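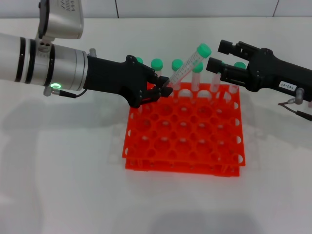

*Handout 4, p. 19*

**Water sampling, field to bench.** Notes for Tuesday group. Read before lab, bring pencil AND waterproof pen.

Last time: why one grab sample tells you very little. Griminau creek, upstream site clear, Stosten bridge site cloudy after rain. Same creek, same morning. So where you stand matters, when you go matters, write both down.

**Terms**

- grab sample = one bottle, one spot, one time
- composite = several grabs mixed, gives an average, hides the spikes
- field blank = clean water carried out and back, opened at the site, treated like the rest
- duplicate = second bottle, same spot, straight after the first

Blanks get skipped every year. Don't. If the blank shows nitrate then your creek numbers are in trouble, all of them.

**Collecting**

Face upstream. Bottle mouth into the flow, below the surface film, off the bottom. Rinse with creek water first and dump the rinse downstream of you (exception: pre-dosed bottles, never rinse, the preservative goes out with it). Label before you fill, wet labels dont take ink.

Cooler, ice, lid shut. Dark and cold slows algae down.

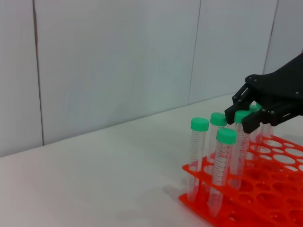
**Settling and solids**

Total suspended solids: filter a known volume, dry the filter, weigh. Weight gained divided by volume. Watch units!! Most lost points on last quiz were mg vs g.

Worked one, Stosten bridge:

- volume filtered 1,000 mL
- filter gained 299 mg
- so 299 mg/L. High. Storm flow, bank slumping above the bridge

Turbidity is a differnt thing. It measures scattered light, no weighing. The two usually rise together but fine clay scatters a lot for its weight, sand hardly any. Never swap one for the other in a report.

**Wong reservoir data**

In the November packet. Nitrate low all summer, jumps with first heavy rain. Possible reasons: field runoff, leaf fall, septic. Pick one, say what extra sample would test it. Half a page.

**For next week**

- finish the Prikumer worksheet, both sides
- redo question 4 if you averaged the pH values straight (log scale, go back to the H+ concentrations)
- read the section on dissolved oxygen, skip the titration part

Bring boots.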